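How to set up a small kitchen worktop so it stays usable

Posted July 2024 by Pornthip Meesuk
Filed under: Small kitchens, Tidying
Difficulty: easy. Time: an evening, less if you don't stop for tea

Quick one this week. Several of you asked how to fit a mini oven, the washing up and somewhere to put food down on one short run of worktop without it turning into a heap. Same problem in every flat I've lived in. So this is my way of doing it, start to finish, written fast between other jobs. Skip to the bit you need.

What you need

A mat for the worktop, as big as it will take
A mini oven or toaster oven, if you use one
A wooden dish rack with slots
A mug tree
A shallow basket
A box or crate with a flat wooden top
Tape measure, cloth, washing up liquid
An old towel for the floor

Nothing has to be new. My mug tree came from a charity shop and the basket was a present with bath salts in it.

Step 1. Clear it. All of it

Everything off. Yes, the oil bottle too. Put it all on the floor on the old towel, or on the bed if the kitchen's tiny. Don't sort yet, sorting comes later. If you sort as you clear you'll be standing there at midnight reading the back of a stock cube packet.

Wipe down. Get into the corners and along the wall, that line of crumbs where worktop meets wall. Dry it properly before the mat goes on.

Step 2. Mat down first

Measure the worktop, then the mat. I like a plain dark one. Brown hides tea. Leave a narrow strip of worktop showing at the front so the edge of the mat isn't sticking out over your knees, it will curl otherwise and you'll catch a plate on it.

If it arrives rolled up, leave it upside down overnight with heavy books on the corners. Mine took two nights. Don't iron it. Fongchan ironed hers.

One big mat is better than lots of small ones. Small ones slide about and the crumbs go down the gaps.

Check the label for heat. Mine says no hot pans, so I keep a trivet handy and use it most of the time.

Step 3. Place the oven

The oven goes down before anything else because it's the one thing you can't shuffle later. Pick an end. Left end for me, near the sockets, door facing out so you can pull a tray forward with both hands and have flat space to land it.

Read the leaflet for gaps. They all differ. Mine asks for a hand's width at the back and sides and nothing on top, so nothing lives on top. Not bread, not post, not the tea towel. ESPECIALLY not the tea towel.

Open the door fully before you decide. Then close it and try the knobs. If you have to reach round something to turn it off, move the something.

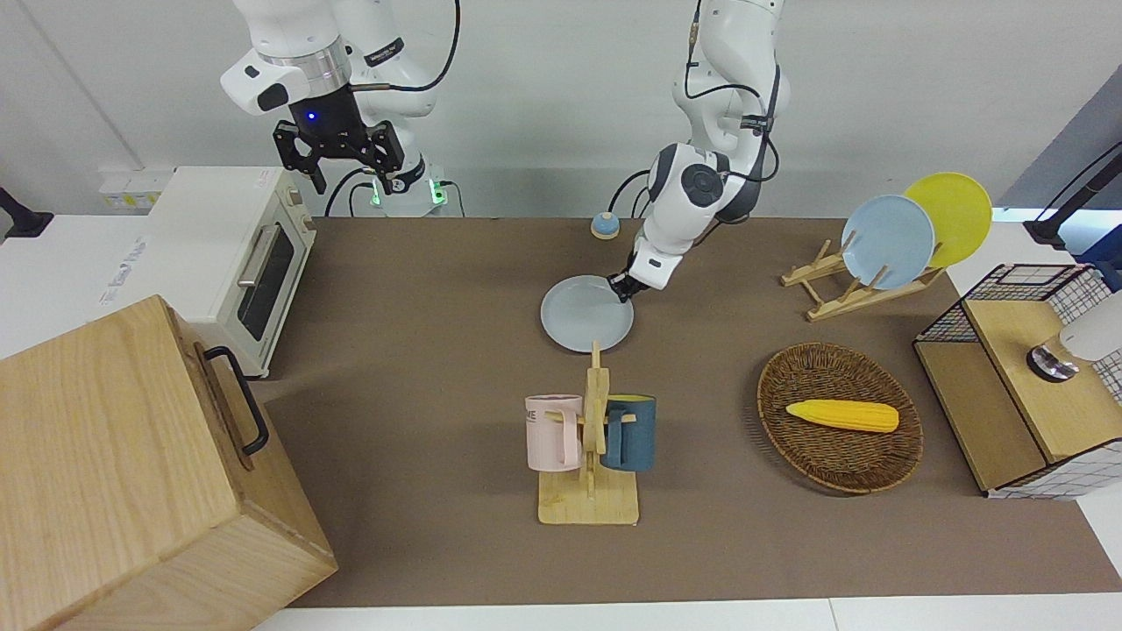

Next to the oven leave a landing spot. Big enough for one dinner plate lying flat, with room for your hand on either side. Put a real plate down and test it. That spot stays free from now on. It's the whole point of the exercise really, everything else can go where it likes but you need one place to put a plate down without moving anything first.

Leads: keep them behind, up off the surface if the sockets are on the wall. Tie up the extra length when the oven's unplugged. I use the little wire ties that come on bread bags.

Step 4. The dish rack

Where it goes depends on your sink. Drainer side if you've got one. If you haven't (I haven't) put the rack near the front of the mat where you can reach it with wet hands without dripping on everything in between.

Wooden racks with slots:

Plates stand up, one to a slot. Don't double up, they stick together and never dry.
All facing the same way. They lean the same way then and you can get one out without clattering.
Bigger plates at the back, smaller in front.
Skip a slot if the plates are deep.
Tip the rack up once a week and dry underneath. Wood sat in a puddle goes black and it doesn't come back.

If yours looks dry and furry, rub it with a bit of food safe oil on kitchen roll, leave it till morning, wipe off the extra. August is a good time for that, window open.

How many plates? I keep 4 out and the rest in the cupboard. Fewer plates out means somebody has to wash up. Guests come, you open the cupboard. Fine.

Colour helps more than you'd think, by the way. Ours are all different colours, so everyone knows their own and there's less "whose is this". Cheap ones. One or two are from the Tollia sale range and the others I can't remeber.

Step 5. Mugs up, not along

Mugs eat worktop. Hang them. A wooden mug tree takes up about the space of a saucer at the bottom and the mugs go up in the air where there was nothing anyway.

Put it at the back. Handles on the pegs, and hang heavy ones on opposite sides or it leans. If it wobbles, stick felt pads under the base, the sort for chair legs. A pack of 8 from the Farkia hardware place does two mug trees.

Only hang what you use every day. The novelty ones can go in the cupboard with the spare plates.

Let them drip dry first. A wet mug on a wooden post leaves a mark, ask me how I know.

Step 6. One basket for food that's out

One. A shallow woven one with a rim, round or oval, doesn't matter. It's for whatever is being eaten in the next day or so.

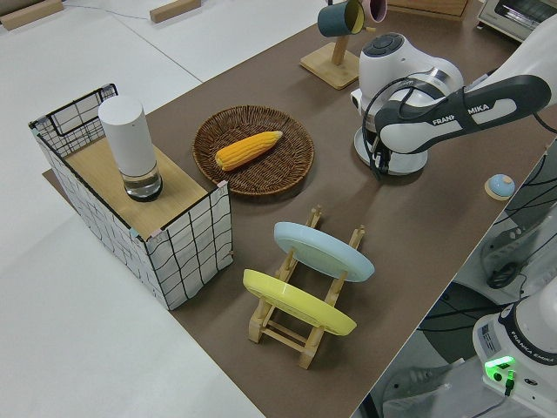
Rules for the basket:

If it doesn't fit, something gets eaten or goes in the fridge.
Nothing wet. Shake off salad, dry fruit if you've washed it.
No packets. Packets breed.
Empty it on bin day and knock the bits out over the sink. Wicker holds onto onion skin like nothing else.

A loose basket with one thing in is fine. Doesn't need to look like a magazine. The emptier it is the better, you can see what needs using up.

Need to wash it? Soft brush, 2 drops of washing up liquid in lukewarm water, quick rinse, dry in the shade. Don't soak it. Direct sun makes the cane go brittle and then it snags your jumper every time you reach past.

Step 7. A box with a lid you can stand things on

This was the best swap I made. A storage box with a firm flat top gives you storage inside and a bit of raised shelf on top, and it only takes up one lot of space. Wooden top for preference, it wipes clean. Fabric sides are ok if they're stiff, check the thing doesn't sag when you press down on it.

Inside: things you use weekly. Baking paper, spare cloths, freezer bags, candles for power cuts.

On top: one thing. A lamp, a speaker, a plant, your choice, but one. Once there are two there'll be a pile by Friday and you won't be able to open the box.

The corners of fabric boxes fray. Bit of cloth tape folded over, press hard, done. Bright tape looks nice, plain if you prefer.

Don't put it hard against the oven. Fabric especially. Keep it at the other end or well clear.

Step 8. Now sort the pile on the floor

Go back to the towel. Pick things up one at a time. Does it have a place in steps 3 to 7? Put it there. If not it goes in a cupboard, or goes altogether. No "just for now" corner.

Things I've found on mine over the years: a bike light, three lids with no pots, a Rivier loyalty card, somebody's glove, 200 baht in a teabag tin.

Step 9. Do the walk through

Make a cup of tea and a slice of toast as if it was an ordinary morning. Notice where your hands go. Reach for the mug, for a plate, put the plate down, open the oven, get the toast out. If you bump something or shift something to get at something else, swap those two round now before the arrangement sets. It sets in about a week, after that nobody in the house will accept changes.

Left handed? Flip the lot. Rack on the other side, mug tree with it.

Keeping it going

Night: plates in the rack, landing spot clear, wipe the mat.
Morning: plates back where they live, cloth hung up.
Weekly: lift the rack and the basket and wipe under. Crumb tray out of the oven (when it's COLD).
Monthly: whole mat off, wash both sides, dry flat.

Crumb tray tip from Fongchan Suksawat, who does the Nilsuwan baking evenings with me: line it with a bit of foil cut to size, but only if your leaflet says you can. Some say not to.

Questions from last time

Does the mat smell? Mine did for a few days. Bicarb, leave it an hour, shake off outside.

Can plates go in the rack straight from hot water? Yes. They dry quicker.

My worktop's too narrow for a rack and a basket. Hang the basket from a hook, or use a bowl. Keep the landing spot whatever happens.

Plastic rack instead? Sure. Easier to clean, slides about more. Put a damp cloth under it.

Next week is the cupboard under the sink, bring gloves.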